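Monthly safety check - shared kitchen and break room, second floor
Vondine building, Kondari side

Last updated: September 16, 2023

Checked by: Yeshi Alemneh
Together with: Fasil Wolde (electrical points only)

1. Exit door and corridor
Door opens fully and closes by itself - OK
Exit sign is lit - OK
Corridor free of boxes - NOT OK
Comment: Two boxes of paper towels were standing behind the door. I moved them to the store the same morning. In August I wrote the same comment, so please tell the delivery person where the store is.

2. Fire equipment
Extinguisher on its hook, seal not broken - OK
Fire blanket reachable without a step - OK
Inspection tag readable - NOT OK
Comment: The ink on the tag is almost gone. The next service is in 12 months, so the tag must be written again now. Matěj Dvořáček has the correct pen.

3. Electrical
Cables not damaged - OK
No extension cord connected to another extension cord - OK
Kettle switches off by itself - OK
Comment: Fasil tested the kettle three times. The toaster from Wan has a loose foot and it leans to one side. I put it away in the low cupboard until it is repaired. Please do not take it out.

4. Refrigerator
Door seal clean and complete - NOT OK
Temperature written on the list every day - NOT OK
Food marked with name and date - OK
Comment: The seal is sticky at the bottom corner and the door does not close well if you push it softly. Warm water and soap is enough, no bleach. On the temperature list four days are missing. I do not want to blame anybody, but the list has no use when it has holes.

5. Floor and water
Floor dry at time of check - OK
Drain under sink runs freely - OK
Wet floor sign available - OK
Comment: The sign was found in the Virkow meeting room.

6. First aid box
Plasters, gauze, burn gel present - OK
Nothing past its date - NOT OK
Comment: Eye wash is expired. Nahom Hadgu will order 24 small bottles, which is enough for all floors.
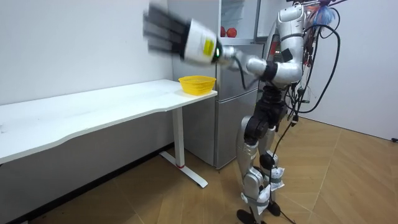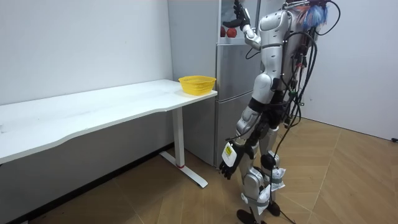
ACTIONS STILL OPEN

Seal of refrigerator: clean, and check again after one week. Cor Hendriks.
Extinguisher tag: write again. Matěj Dvořáček.
Eye wash: order. Nahom Hadgu.
Toaster: repair or throw away - Cor decides.
Temperature list: a new sheet hangs beside the old one. The person who comes first in the morning fills it in.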